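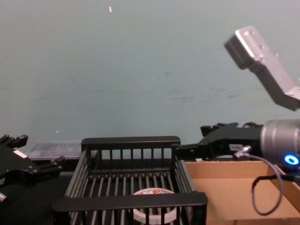

Section 4. Sending Pictures From the Course to the Gallery

Applies to the Jonura transmitter, the Carna gallery service and the Dixit bib reader, as rented in one kit from Dundow. Revised October 2023.

The maker's leaflet for the Jonura says you can be sending pictures "in moments." Set aside an evening. Most of that evening goes to accounts, passwords and a firmware update, and all of it should happen at home, with a wall outlet and your own internet connection. A park at dawn with runners already pinning on numbers is a bad place to learn that your password has expired.

Read Section 3 first if you have not yet set the camera clocks. Nothing in this section works properly with wrong clocks, whatever the Carna help pages say about automatic correction. We have tried automatic correction. It moved the finish line pictures ahead of the start.

4.1 Before you begin

You need:

The Jonura transmitter and its short cable
A charged battery for the transmitter, plus one spare
The camera you will use at the event, not a similar one
A phone with a data plan
The Carna event code, from whoever booked the gallery
The bib list as a plain spreadsheet, if you plan to use Dixit

Note: The event code and the account password are different things and look alike. The code goes on the event page. The password goes in the app. The app will accept the code in the password box, think for a while, and then report a network error.

4.2 Pairing the transmitter

1. Turn the camera off. Plug the short cable into the camera first and the transmitter second.

2. Turn the camera on and wait for the transmitter light to stop blinking.

3. On the phone, open the Carna app and choose Devices, then Add.

4. Pick the transmitter from the list. If two entries with the same name show up, one of them is left over from the previous rental. Delete both and start again from step 1.

5. When the app offers to update the firmware, accept. Leave the phone and the transmitter next to each other until the update finishes.

6. Take one test picture of anything at all. Open the gallery in a web browser, on a computer and not in the app, and look for it.

The app shows a green check mark when a picture leaves the camera. It shows the same green check mark when a picture arrives in the gallery. We have asked for two different marks. Until that changes, treat the check mark as decoration and trust only the browser.

Caution: Do not unplug the cable during the firmware update, even if the progress bar sits still. It often sits still at 84 percent. A transmitter interrupted at this stage has to come back to the shop.

4.3 Choosing what to send

By default the transmitter sends every picture at full size. The sales page calls this the recommended setting. It is recommended for a studio with a fast line. For a fun run in a crowded park, where everyone within sight is also posting video, full size will clog the queue before the second wave starts.

1. In the app, choose Sending, then Size, then Small JPEG.

2. Set your camera to record RAW to the first card slot and JPEG to the second. The full-size files stay on the cards. You will upload the good ones later.

3. Turn off Send All. Turn on Send Rated.

4. On the camera, set the rating button to one star. Only starred pictures will go out.

5. Shoot ten frames, star two, and check in the browser that two arrived.

Note: On some camera bodies the rating button is shared with voice memo. If your gallery fills up with empty audio files, look there first.

How many should you star? The Carna brochure talks about live coverage as though the people at the event are all standing there refreshing the page. They are busy running or looking for parking. A small, steady trickle of decent pictures during the event is plenty, and the rest can wait for the evening. Keep the live set under 100 pictures. Past that number the live page starts loading in chunks, and older pictures drop off the front where sponsors expect to see them.

4.4 The queue

The transmitter holds up to 400 pictures in its queue. When it is full, it drops the oldest picture to make room for the newest, and it does not tell you. The picture is still on your card. It simply never reaches the gallery.

1. Check the queue count in the app each time you change position on the course.

2. If the count is climbing, stop starring pictures and let it drain.

3. If the count has not moved after you have walked to a new spot, turn the transmitter off and on. The queue survives a restart.

4. If it still has not moved, switch the phone to airplane mode and back.

5. If none of that helps, give up on live sending until you are out of the crowd. Shoot as normal.

Step 5 is a perfectly respectable choice. We rent this kit and would like you to be happy with it, but nothing in it matters as much as being in the right place with your eye to the camera. A picture missed while you were poking at a phone is missing for good. A late one is only late.

Caution: "Boost mode" roughens battery life badly, and in our tests it did not empty the queue any sooner. Leave it off. If it comes back on by itself after an update, turn it off again.
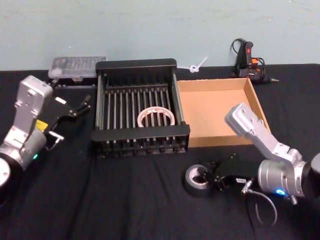 4.5 Reading bib numbers with Dixit

Dixit looks for bib numbers in your pictures and sorts them so that runners can find themselves. It works well on flat, clean bibs seen from the front in daylight. You will notice how many bibs at a real charity run fit that description.

1. On the Carna event page, choose Add-ons, then Dixit, then Upload List.

2. Upload the bib list. Column one must be the number. Remove any header row, even though the sample file from Dixit has one.

3. Set Confidence to High. The default is Medium, and Medium will happily read a phone number off the back of a T-shirt.

4. Set Names to Hidden. Runners can then search by number only.

5. Run the reader on a small batch from an earlier event, if you have one, and look through the results yourself.

Dixit's own page makes large claims for its accuracy. We do not know what pictures were used to arrive at them. Our trial batch was a single morning's shooting on a damp course, with jackets, strollers and a good many bibs folded in half, and 16 pictures went to the wrong runner before we raised the Confidence setting. After that the mistakes mostly stopped, and the pile marked Unsorted got a lot bigger. Given the choice, take the bigger pile. A runner who finds a stranger in their results writes to the organizer.

Note: Dixit reads costumes poorly. Expect to sort anyone dressed as an animal by hand.

Caution: Names of children should not be on the list you upload. Ask the organizer for a list with those rows removed, and open the file yourself before uploading it. "It's already been cleaned up" is not the same as having looked. Hiding names in step 4 hides them on the page only. The service still stores them.

4.6 Watermarks and sponsor logos

Carna can stamp a logo on each picture as it arrives. Someone on the organizing side will want this.

1. Ask for the logo as a PNG with a clear background. You will be sent something else. Ask again.

2. On the event page, choose Branding, then Overlay, and upload the file.

3. Place it in the lower right corner and set its width to Small. The preview uses a horizontal picture, so check a vertical one as well.

4. Tick Apply to Copies Only.

Caution: If step 4 is skipped, the logo is burned into the stored file, and there is no undo. You will have to delete the pictures and upload them again from your cards.

4.7 After the event

1. Leave the transmitter on until the queue reads zero, then confirm the last picture in the browser.

2. Copy both cards to a computer. Open a few files from each before you trust the copy.

3. Upload your full-size picks through the browser uploader. The phone uploader shrinks them without asking.

4. In the gallery settings, choose Replace Matching so the full-size files take the place of the small ones. Matching goes by file name. If your camera rolled over its numbering during the day, do the two runs of numbers as separate uploads.

5. Work through the Unsorted pile.

6. Remove the transmitter from your account under Devices, then Forget. The next renter will thank you, or at least will not see it twice in step 4 of 4.2.

Do not format the cards until the organizer has looked through the gallery and said in writing that it is complete. The Carna dashboard will offer to mark the event Complete on its own once the uploads stop. All that tells you is that the uploads stopped.

4.8 If something is wrong

Pictures arrive in the wrong order: camera clock. Go back to Section 3.

Pictures arrive twice: Send All and Send Rated are both on. The app should not allow this, and does.

Pictures do not arrive, green check marks showing: wrong event code. They are probably in the gallery of last month's event. Move them from the web page, under Manage, then Transfer.

Transmitter warm to the touch: normal during sending. If it is too warm to hold comfortably, turn it off, take the battery out and bring it back to us.

Support chat says to reinstall the app: empty the queue first. Reinstalling clears the pairing, and you will be doing 4.2 again from the top.

Section 5 covers portrait booths and indoor lighting.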